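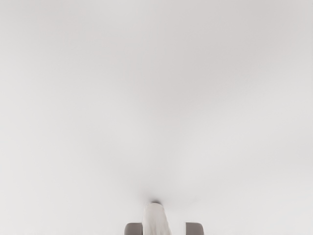 Troltthorpe Obituary Archive
Progress report to the Assefa fund, period ending May

Indexing of the older death notices is on schedule. We have entered nearly 1,000 notices from the Lollov parish newsletter and the two town papers. Each record gives the full name, maiden name where printed, place of burial and surviving family as listed.

Zdislava Vaněk finished checking the first 9 bound volumes against the burial register. She found 11 notices with a death date that does not match the register. We have kept both dates in the record — families will be asked before anything is changed.

Oldřich Trnka has written to the Drallosex funeral home about its memorial cards. They have agreed to lend three boxes, to be returned by the end of the summer.

Spending is within budget. The one delay is the spelling guide for Czech surnames, which still needs a second reader. The reading room now opens on Saturday mornings for relatives who want to correct or add to a notice.

Next period: volumes 10 to 14, and the memorial cards.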